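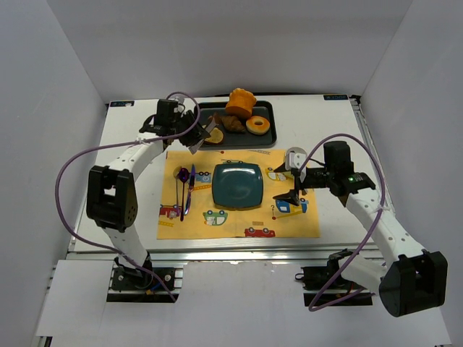
Why does a kettle descaler need its own data sheet when vinegar has none, one reader wrote to us, and would you sell it without the fragrance?

There is no fragrance in it. The data sheet lists the acid, the strength, the contact time and the surfaces it should be kept away from. Vinegar will remove light scale if left long enough, and we have no objection to its use.

About Briltia

Briltia makes descaling and limescale products for household use. We operate from one unit in Hoarau, where the powders are blended, packed and dispatched. We do not make general-purpose sprays, floor cleaners or laundry products. Enquiries for those are better directed elsewhere.

The company started with hard water. The bore supply on our side of town leaves a visible ring in a kettle within days, and the products then on the local shelves were either liquid concentrates in large bottles or single-use sachets. We wanted a dry powder that could be measured by the spoonful and stored in a cupboard without going off. The first batch was sold in December, at a market stall, in plain tubs with handwritten labels.

What we make

Disen is a citric acid powder with a small amount of corrosion inhibitor. It is intended for kettles, coffee machines with a plastic or stainless steel boiler, and shower heads. It should not be used on marble, limestone, enamel or aluminium. The standard tub is 900 g. The bulk pail is 2000 g and is the same powder -- only the container differs.

Wosora is a cleaning paste for tapware and glass shower screens. It combines a mild acid with a fine mineral abrasive, graded so that it does not mark chrome when applied with a soft cloth. It is not suitable for matt black or brushed brass finishes. Test a small area first on anything that has been coated after manufacture. 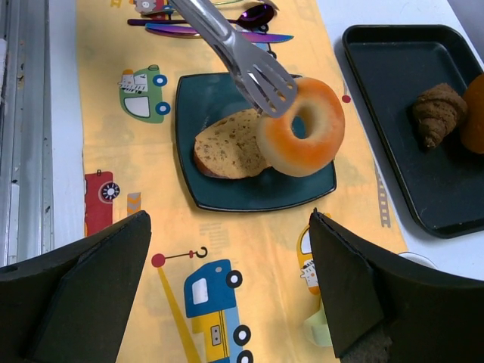

Bread slice and ring-shaped donut on a square plate

How we test

Every batch is given a number and a sample is retained. Batch 2401 is the current Disen release. Before a batch leaves the unit we check moisture content, dissolution time in cold water and the pH of a solution made up to label strength. Scale removal is measured by weight on coated steel coupons.

Wosora is tested on chrome-plated and glass panels, 37 passes per panel with a weighted cloth. The panels are then inspected under a raking light. If scratching is found, the abrasive is re-sieved and the test repeated.

Packaging and returns

Tubs are polypropylene and can be sent back empty for refilling. Please rinse them and leave the label on, as the batch number is printed there. Lids are replaced each time -- the seal does not survive washing. 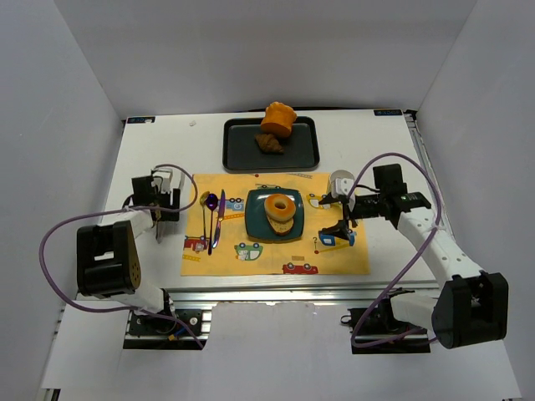
My tub has set into one solid lump, a customer wrote from the coast, is it still any good?

Yes. Citric acid takes up moisture from the air and will cake if the lid is left loose. Break the lump up inside a bag, weigh out the usual dose and use it as normal. Spoon measures are not reliable once the powder has caked.

Page last revised 23 March 2019.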